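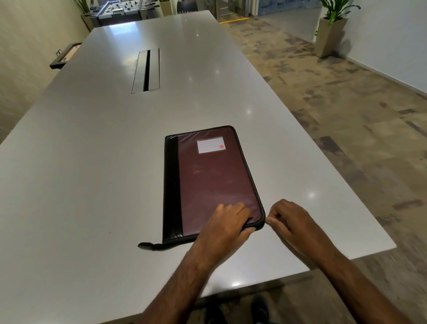
Leuven, May

Dradura project, end-of-year report
Written by Daryna Lysenko for the group, with bits from everybody else

When we chose our project in the autumn we had grand ideas, as I suppose every group does. Vsevolod wanted a robot that could pack a school bag, Danai wanted one that could find her homework inside it, and by the second meeting we had talked ourselves down to a single zip. One folder, one zip, two robot hands to open it. Mr Willems listened to all this very patiently and said that a zip would keep us busy until summer, and he was right!

The idea behind Dradura is that the robot learns from people doing the job at a normal speed with their normal hands. One of us sits down at the table, opens a zipped folder, closes it again, and the view from head height is recorded the whole time. Afterwards we go through the recording and mark the moments that matter — when the first hand comes to rest on the cover, when the second one takes hold, when the slider starts to move and when it stops. Those marks are what we train on.

We had thought that the pulling would be the interesting part. It took us most of the first term to see how much the other hand was doing. If you try to open a zipped folder with one hand, the whole thing slides after you across the table, and that is exactly what our robot did, very politely, over and over again. So we went back and looked properly at the hand on the cover. People spread their fingers a little and press quite close to the edge they are working on, and they shift that hand along without noticing. Olesia watched herself doing it and said she would have sworn she kept it still. From then on we marked both hands in every recording, which doubled the work (sorry, Danai) but made the robot's holding arm behave much more sensibly.

The maroon folder became our favourite for practice. It has rounded corners, and corners are where everything goes wrong. Along a straight side the gripper can simply pull in a line. At the bend it has to turn and carry on pulling at the same time, and if the turn comes late the slider jams and the folder swings round. A person pinches the edge just there with finger and thumb to keep it steady, hardly looking. We wrote "pinch at corner" as its own mark in the end, after a long argument on a Monday about whether it was a separate action or just part of pulling. I was on the losing side and I now think the others were right.

A word about the table, as it caused us more bother than any piece of code. It is a lovely long pale one with a shiny top, and the ceiling lights show up on it as bright round spots. Our first program for finding the folder was very fond of those spots. It would draw its outline round the folder and then stretch out to one side to take in a patch of light. Vsevolod tried to fix this with clever settings for three weeks. What helped in the end was much duller: we moved the folder to a different place before each recording, so that the spots were sometimes beside it and sometimes further up the table, and the program learned to leave them alone. There is also a table football at the far end of the room, and I would like it on record that we mostly left that alone too.

By the end of the year we had made 200 recordings and thrown away 31 of them, nearly all because an arm or a sleeve hid the slider at the important moment. We should have agreed on a way of sitting from the start. Forearms coming in from both sides, elbows low, was the position that gave the clearest view of the fingers, and I would tell next year's group to practise it before they save anything.

As for the robot, it can now hold the folder and open the zip along a straight side well enough that we were happy to show our parents. It gets round the first corner on a good day. It has not yet managed the second one, and closing the zip is still a dream, mainly because the gripper struggles to pick up a pull tab lying flat on the table. Olesia has a plan for softer fingertips with a small lip at the end, and she has already drawn them three different ways.

Thank you to Mr Willems for staying late, and for never once saying that he could have opened the folder himself. Danai and I are carrying on after the holidays, and the notes on corners are in the blue ring binder on the club shelf, second section, with my handwriting tidied up as far as it will go.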